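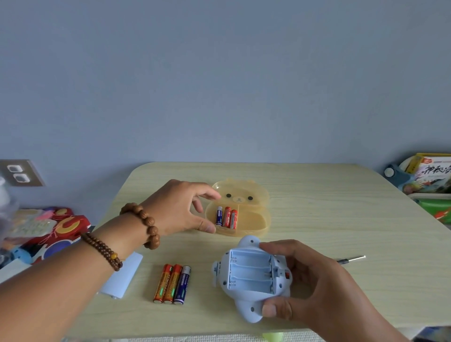 Battery handling at a tabletop station: compartment open, cells set out, screwdriver within reach.

Revised rules for battery tasks in demonstration recording

Version 2 of the Stiltance task rules takes effect in July and applies to all manipulation demonstrations recorded at Nellcombe and Cikville. Section 4, on loose cells, has been rewritten by Glenys Maddocks and Alun Mathias after a review of 495 episodes, 80 of which were rejected for an unclear start state.

The main changes:

4.1 The toy or device is switched off before the cover is removed. Operators no longer do this on camera.

4.2 Cells of different brands or ages may share a table but may not be fitted in the same device. Mixed sets are logged as "sort only."

4.3 Cells out of the compartment stay on the table or in a small nonmetal container — never in a pocket or in the hand holding the tool.

4.4 The cover and any screws are part of the end state. An episode that ends with the cover off is labeled "partial," even if every cell is seated correctly.

4.5 Bracelets and watches are allowed for recording. They come off for any task near powered machinery, as before.

Episodes already accepted under version 1 keep their labels. Nest Lewis is relabeling the rejected ones and expects to finish before the Vaughan release.

Questions on section 4 go to Glenys, ext. 2855. Comments on the draft of section 5 (button cells) are open until the end of the month.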